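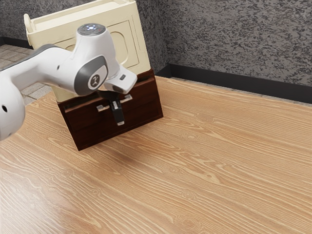
The robotics club of Damby has finished the first part of its drawer project, and the results were put on the club page on April 13, 2020. The students taught a simulated robot arm to take hold of the handle of a drawer and pull it open. All the work is done in a computer program, so each member can take part from home with an ordinary laptop.

The project was started in November by Dulce Huerta and Fulgencio Ochoa, both in their last year of school. In the beginning they wanted to write every movement of the arm by hand. This was too slow, and the group decided to record demonstrations. A student guides the arm with the keyboard, the program saves the path, and a small network learns from the saved paths. The club has now 2692 recordings, of which 900 were made by the younger members.

The handle is a silver bar with a short post at each end. For a person it is a very easy thing to hold. For the arm, the two fingers must come to the bar at the correct height and close on it before the pull begins.
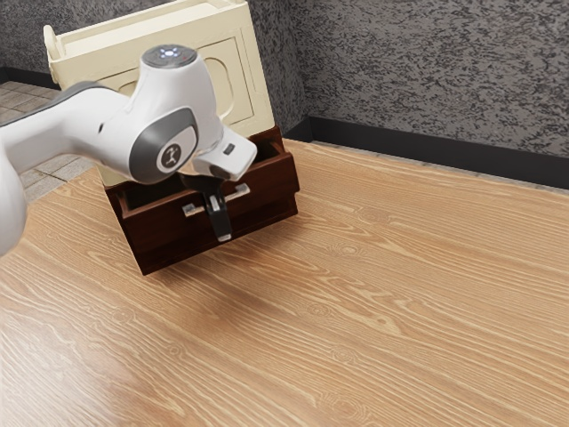
Refugio Galindo wrote under the club's report that the pulling is the more difficult half, and that his own group lost many weeks with a gripper that held well and then slipped when the drawer began to move. He advised the students to make the pull slower at the start. They have tried this and they kept the change.

The club tests each new version with 200 attempts. In every attempt the cabinet is turned a little differently, so that the network cannot simply repeat one path from memory. 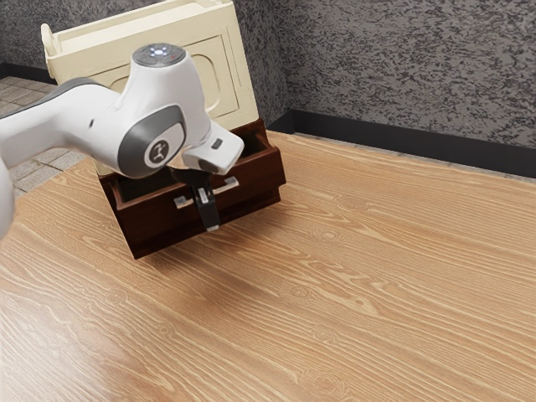

Can a student join without knowing how to program?
New members begin with recording demonstrations, and they learn the programming step by step in the second half of the course.

Tonantzin Trujillo is responsible for the second camera view, which looks at the handle from close distance. The group hopes that this view will help the arm to correct its position in the last moment before it closes the fingers. 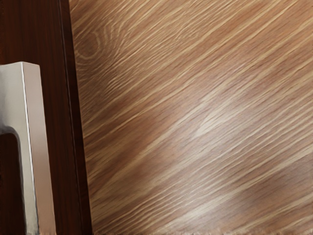

The code for this part is not ready yet. Two versions are compared at present, one with a single view and one with both, and the members meet online to discuss the failed attempts. In the next part of the project the arm will also have to push the drawer closed. The club will send its work to the Stanari student competition in the category for simulated robots.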